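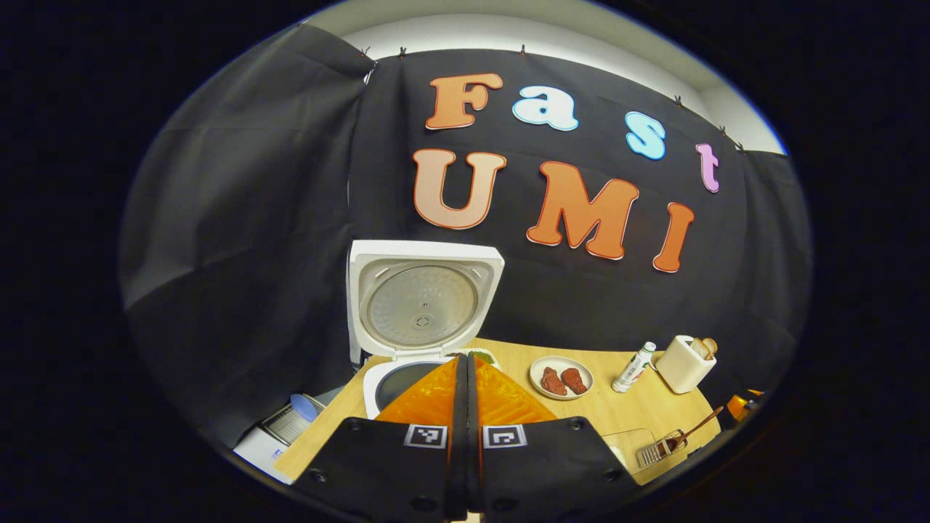 Tiina Seppälä pregunta si el abono de la temporada pasada sirve para la liga de primavera. Que nadie le ha contestado al correo y que ya tiene el viaje a Jandville mirado. Pues no, Tiina, no sirve, pero se canjea. Abajo está cómo. Y perdón por el correo, el buzón estaba lleno.

Preguntas frecuentes, liga de primavera de balonmano
Actualizado en febrero. Si algo cambia lo ponemos aquí primero, luego en el tablón del pabellón.

¿Cuándo empieza?
En marzo. El calendario con horas sale cuando los cuatro pabellones confirmen. Faltan Bakos y Grivwood. Stirkham y Jandville ya están.

¿Por qué en primavera y no en otoño como siempre?
Obras en la cubierta de Stirkham. Goteras encima de la portería norte, no se podía jugar. Se votó entre los clubes, salió primavera. El otoño que viene volvemos a lo normal, en principio.

¿Cuántos equipos hay?
Nueve. El año pasado se retiró el filial de Bakos y no ha entrado otro. Con número impar descansa un equipo cada jornada, ya lo sabemos, es lo que hay.

¿Qué pasa con la jornada de descanso, da puntos?
No. Ni puntos ni goles. Se descansa y ya está. La clasificación va a parecer rara hasta mitad de liga porque unos llevarán un partido más que otros. No escribáis por eso, por favor.

¿Cuántos puntos por ganar?
2 por victoria, uno por empate, cero por derrota. En caso de empate a puntos al final: primero los partidos entre ellos, después diferencia general de goles, después goles marcados. Si sigue igual, sorteo.

¿Quién sube y quién baja?
Suben dos. Descensos este año no hay, se quedó así en la reunión de enero. Las eliminatorias tampoco se juegan, no hay fechas.

Abonos y entradas

¿El abono viejo vale?
Para entrar, no. Para canjearlo, sí. Lo llevas a la taquilla de tu pabellón con un documento y te dan el nuevo sin pagar nada, siempre que quedaran partidos por jugar cuando se suspendió. Si lo perdiste, hace falta el recibo o que te encuentren en la lista. En Jandville la lista está en papel, paciencia.

¿Puedo pedir que me devuelvan el dinero?
Sí, hasta final de marzo. El formulario está en taquilla. Por teléfono no se tramita nada.

¿Los niños pagan?
Menores de 4 años, no, pero sin asiento propio. El resto paga entrada reducida hasta los catorce. Si el crío juega en la cantera de cualquiera de los clubes entra gratis enseñando la ficha, en todos los pabellones menos Grivwood, que tiene sus normas. Preguntad allí.

¿Se puede comprar en la puerta?
Se puede, si quedan. En los derbis normalmente no quedan. La taquilla abre dos horas antes del partido y cierra en el descanso.

¿Hay sitio para la afición visitante?
Sí, fondo sur en Stirkham y Jandville, lateral alto en Bakos. En Grivwood no hay zona separada. Los tambores hay que avisarlos antes al delegado de campo. Bocinas de gas no, se requisan en la entrada y se devuelven a la salida.

Para los clubes

¿Hasta cuándo se puede inscribir a un jugador?
Hasta la novena jornada. Después, solo porteros y solo por lesión con parte médico. El parte tiene que ir firmado y sellado, una foto del móvil no vale. El año pasado llegaron así casi todos.

¿Un juvenil puede jugar con el primer equipo?
Sí, sin perder la ficha juvenil. Lo que no puede es jugar los dos partidos el mismo día. Si lo hace, el segundo se da por perdido. Ya pasó y hubo lío.

¿Cuántos fichas admite el acta?
Dieciséis. Si vais con menos no hay que pedir permiso. Con menos de cinco en pista no se empieza.

Mi equipo no puede viajar por el tiempo, ¿qué hago?
Llamar al delegado de la liga, Valdemar Ladefoged, antes de las nueve de la mañana del día del partido. Llamar, no escribir. Si la carretera está cortada se aplaza sin sanción. Si la carretera está abierta pero no os apetece, se da por perdido. El puerto entre Grivwood y Bakos suele dar problemas hasta abril, contad con ello al pedir la hora.

¿Quién paga los árbitros?
El club local, antes del partido. Tarifa única, está en la circular de enero. Los desplazamientos largos los cubre la liga a mes vencido y con justificante.

¿Se puede usar resina?
En Stirkham y Bakos sí. En Jandville, solo la lavable. En Grivwood ninguna, suelo nuevo y el ayuntamiento pasa la factura de la limpieza al club que la use. Tambien en los entrenamientos.

¿Qué balón se usa?
El que ponga el local, talla reglamentaria, dos iguales y hinchados. El visitante puede calentar con los suyos.

¿Los colores coinciden, quién cambia?
Cambia el visitante. Las combinaciones se mandan con el calendario, mirad la hoja. El portero también tiene que ir distinto de los dos equipos y del otro portero.

Seguir los partidos

¿Se retransmiten?
Los de Stirkham y Jandville sí, por el canal de cada club. Los otros dos pabellones tienen mala conexión, se sube el partido entero al día siguiente o cuando se pueda. Gratis todo.

¿Dónde están los resultados?
En la página de clasificación. Se actualiza por la noche, cuando llegan las actas. Si un resultado está mal, lo tiene que reclamar el club, no el aficionado.

¿Puedo grabar yo desde la grada?
Desde tu asiento, sí. Trípodes en el pasillo no. Los partidos de menores de la previa, solo con permiso de los dos clubes.

Llegar y aparcar

¿Hay autobús?
El de la peña de Jandville sale de la plaza cuando juegan fuera, se apunta uno en el bar del pabellón. Los demás clubes no organizan nada fijo. Para Bakos, el último autobús de línea sale antes de que acaben los partidos de la tarde, así que coche o quedarse a dormir.

¿Aparcamiento?
En Stirkham está media explanada cerrada por la obra. Venid con tiempo o dejadlo junto a las piscinas. En Grivwood, de sobra.

¿Accesos para silla de ruedas?
Los cuatro pabellones tienen. En Bakos hay que pedir que abran la puerta lateral, hay timbre. La plaza de acompañante no se cobra.

Mi pregunta no está.
Taquilla de cualquier pabellón por las tardes, o el correo de la liga, que ya está vaciado. Poned en el asunto de qué club sois. Los de canjes de abono se contestan primero.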